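Plate and block sorting, June, afternoon

Finally got to the tabletop set today and I'm so pleased with how the colors behave on the white table! We'd been setting up on the old brown one in Lockwood, where every plate looked muddy and the purple ones might as well have been gray. Moved everything over to the white top after lunch and it was like somebody cleaned my glasses.

Plan for the matching activity, as agreed with Natalie Mottram: a block starts on one plate, and the player decides whether it stays or moves to the other. Very simple, and that's the charm of it. Natalie wants the colors close enough to make people stop and think for a second. I had been pushing for red against green, but she's right, the near matches are a lot more fun.

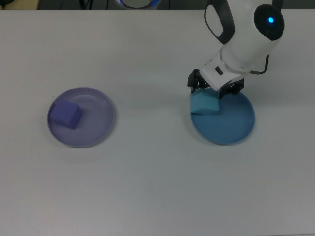

The lavender plate is my favorite of the whole box. It's see-through enough that the tabletop comes up through it and turns it milky, so the purple cube looks even deeper sitting on it. The blue one is solid and a good bit darker. Side by side they really do pull the eye two different ways (is purple closer to lavender, or to blue?), and I changed my own mind twice while setting up.

Notes on the cubes: I like the rounded edges. The first batch from Stusico had sharp corners and they tipped on the plate rims. Keep the rounded ones, put the others in the drawer marked 17.

Wipe the table between rounds. The white shows every smudge if the light is right, and the damp cloth works better than the spray.

Things still to do:
- try the cube right up against the rim and again in the middle, see if people read those differently
- swap the plates left for right halfway through
- ask Vistar if they still sell the lavender, order 2 spares
- write the plate colors on the box lid, order no. 3674

Natalie is in again tomorrow morning and we'll start with the lavender and blue pair. I want to try it with the blinds down too!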